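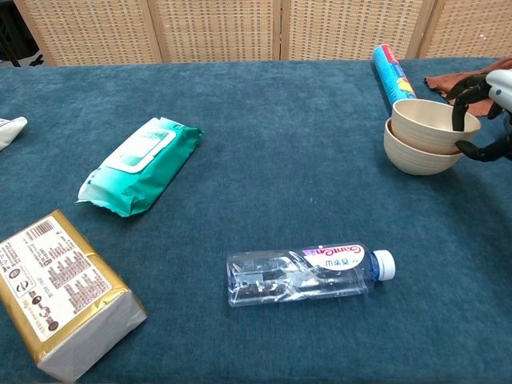
The Simatora lift had not turned in two winters when the survey contract came through. It called for one person to skin the old line from Bretik to the top terminal, record the condition of each tower, and be down before dark. The surveyor took the job because the fee covered a month's rent. The night before, the route was rehearsed at the table in the rented room. The teal cloth was fuzzy and mostly bare, so an open stretch stood in for the ridge and a beige bowl for the basin under it. Behind them the woven screen made a flat, windless sky. On that scale the climb was two hand-widths.

The real figure was 1,108 vertical meters. The lower 600 followed the cut through the trees, where the towers were sound apart from surface rust. Tower 9 leaned. The inclinometer gave a reading outside tolerance, and the surveyor wrote it down twice, once on the form and once on the back of a glove.

Above the trees the snow changed. A pit dug beside the line showed a firm slab over a weak layer of faceted grains. The column failed on the third tap from the elbow. The form had no field for this, so it went under Remarks.

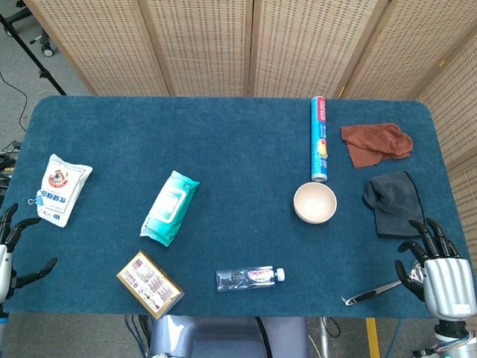
Top Terminal

The bullwheel was intact. The cable had come off its last sheave and lay across the roof of the operator's hut, drifted over except for one loop. The door opened inward, a sensible thing in a building that got buried.

The logbook was on its hook. The final entry gave wind from the west, 46 riders, and the words "Stopped 2:10 p.m. Radu side loaded. Will start again when it settles." There was no signature. The pages after it were ruled by hand, with the columns drawn in for days that had not been run.

The surveyor read the entry again and went out to look at the Radu side. It was loaded now as well. The cornice had a clean edge, and a crack ran back from it — narrow, straight, a ski length from the hut.

Descent

There were two ways down. The Siltolis gully was shorter and held better snow. The lift line was wind-scoured and ugly, with rock showing between the towers, and it was the one the contract named.

Before leaving, the surveyor took the pencil from its string and filled in one row. Wind, west. Riders, one. Under Remarks: "Not settled." Then the door was pulled shut, the bindings were checked, and the first turn was made on ice, beside the tower.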